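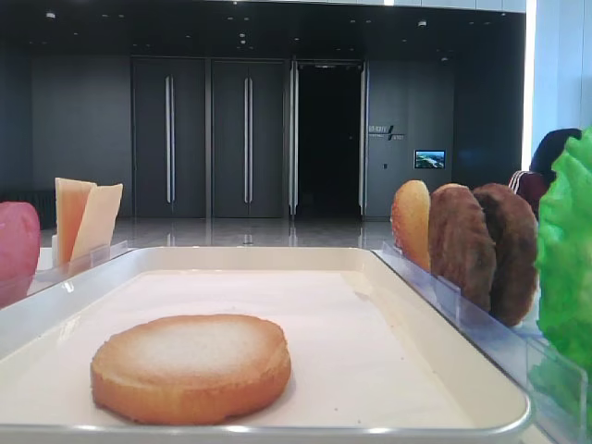 Review: the Otholm sandwich station kit, after one semester with a school robotics club

Rating: 5 out of 5 for the play food, 4 out of 5 for everything else

I help run the after-school robotics club at Busthorpe, and since March our big project has been getting an arm to build a burger. We started on foam blocks. Foam blocks are fine for two weeks and then every kid in the club can stack foam blocks and they want to know what's next. Tianyou Liao, one of our seniors, sent me a link to the Otholm kit and I ordered it that same night.

What you get

A shallow cream tray with rounded corners and a shiny rim, clear plastic holders that stand along the sides, and the food. Buns, patties, cheese slices, tomato, lettuce. The pieces stand on edge in the holders, so a gripper can come down from above and pinch them, and the first half of the bun goes down flat in the tray to start the stack. We put a white sheet in the bottom of ours.

What I love

The food! It is so much better than it needs to be. The patties have a rough, wrinkled surface, the buns are toasty at the rim and pale in the middle, and the lettuce is a big ruffly green thing that behaves differently every single time you grab it. For a class that is wonderful. My students wrote a lovely tidy program for picking up a patty, were very proud of it, tried the same numbers on the lettuce, and then had a real conversation about why it didn't work. I couldn't have planned a better lesson.

The clear holders are good for the kids watching too, because they can see the bottom of a slice while it is being lifted. And the whole setup goes on a table and comes off again in a few minutes (we share our space, so this matters a lot to me).

We logged 599 tries over the semester and 414 of them ended with a complete burger. The first 30 were pretty bad. Most of our misses were cheese. Thin slices lean on each other in the holder, and if you close the gripper a hair too wide you get two. Jucélia Brito, who coaches with me, had the students put the cheese back with a bigger gap between slices and that helped more than any of the code changes we made that week.

What could be better

Clear plastic and depth cameras do not get along. Ours kept reading straight through the holder walls. We ended up teaching the pickup points by hand, and a team with less patience might be annoyed. I'd happily pay extra for a frosted version.

The rim of the tray also throws bright highlights under overhead lights. If your club does anything with color detection, plan on an afternoon of fiddling.

The instruction sheet is one page and mostly about washing the pieces. No measurements for the holders at all, so get out a ruler on day one and write everything down. We didn't, and had to redo our positions after somebody moved one.

Compared to the Randateo set

We borrowed one from another school for a while. Randateo's food is harder and smoother, which makes it easier to pick up, and for middle schoolers I might go that way. For high school I'd take the Otholm. The soft, awkward pieces are where the fun is – my group stayed late for the lettuce and never once stayed late for a foam block.

Would I buy it again? Yes, and I'm ordering a second one for the fall so two teams can race.

341 people found this review helpful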